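### 4.2 The Kitchen Task in Simulation

Students in the December term were asked to write a pick-and-place routine for a simulated arm in Trellow, the scene builder our department has used for three years and complained about for all of them. Each team drew objects from a shared library and dropped them into a kitchen. The library was open to additions, and by the second week it had grown in directions the syllabus had not foreseen. We left it alone. A grasp planner that has only ever met mugs tends to think highly of itself.

Of the 34 students enrolled, 22 worked on the arm and the other 12 on perception. Teams could choose any object to lift, provided that the choice was declared before the run and the object was held clear of the counter for the whole scoring window. Several teams chose the apple. Nuwan Samarakoon's team declared the toilet (Figure 3).
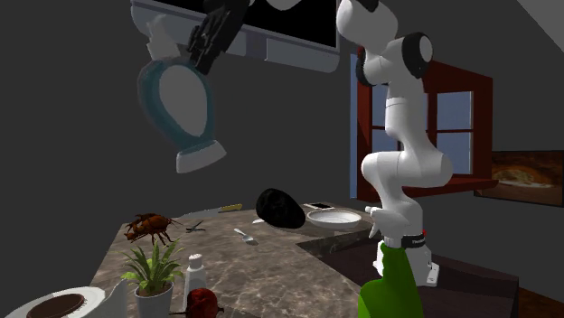
**Figure 3.** The arm in the Trellow kitchen, with the toilet held upside down over the counter.

Nusrat Jayawardena objected at the mid-term review that a lift of this kind says very little about grasping, given that the simulator lets students set an object's mass to whatever keeps them happy, and she asked what figure had been entered. The team had left the field at its default. So had everyone else, including the authors, who had written the handout.

We therefore added a mass check to the scoring script and reran all 16 submitted routines. The rankings changed less than we had feared. Routines that approached along the object's longest side still did well; those that closed the fingers first and looked for the object afterward still did not. What did change was the written reports, which became noticeably more modest — one team replaced "robust" with "mostly" throughout, by search and replace, and handed in a paragraph about mostlyness.

Clutter proved a harder problem than size. Small items left on the counter were often brushed by the lower links on the way to the target, and the planner's collision margin had to be tuned by hand for each layout. Students found this tedious and said so in the course survey. The revised handout sets a fixed margin and asks teams to report every contact, including those they consider unimportant.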